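Home Forums Fixtures Tables Members Log in
Search this forum Go
We use cookies to remember your login. Accept Settings

Preltley 2, Onura 1: was that a free kick?

northbank_ed
Friday, November 14, 2025
Watched the second half again this morning. I still don't think that was a foul on the edge of the box. Our center back gets the ball first and their striker falls over his leg. Onura deserved a point.

cornerflagged
He gets a bit of the ball and a lot of the man. I was right in line with it in row 14 and I would have given it. The wall was the bigger problem. It split before the kick was taken.

northbank_ed
The wall was bad, I agree. It's still not a foul.

pliltell_road
Both of you are skipping the first hour. We had no shots on target until we were already two down. You can't play one striker away from home and then kick it long to him every time.

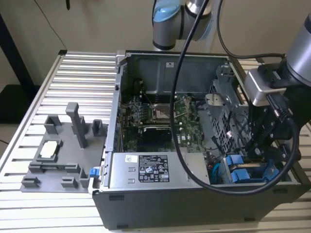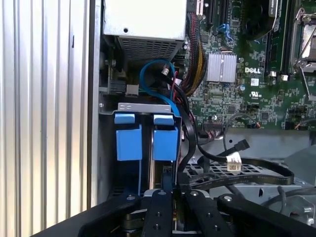
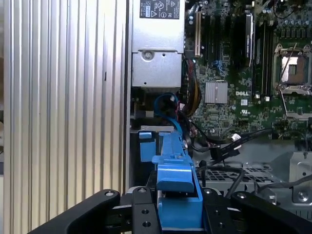
old_terrace

Switching to two up front changed the game. We scored inside 20 minutes of doing it and looked likely to get another. I'd start that way against Price in December.

cornerflagged
Price will have three in midfield. Go with two strikers and we won't see the ball. Keep the same shape and bring in a winger who can cross.

pliltell_road
We tried that at home against Pliltell and lost.

old_terrace
We lost that one to a goalkeeping mistake. The shape was fine.

northbank_ed
Attendance was given as 914, by the way. Good number for a cold night, and the away end was loud all through. Does anyone know if the coach is running for the Price game?

cornerflagged
Yes, same pickup as last time. Pay on the day.

Reply to this thread Back to top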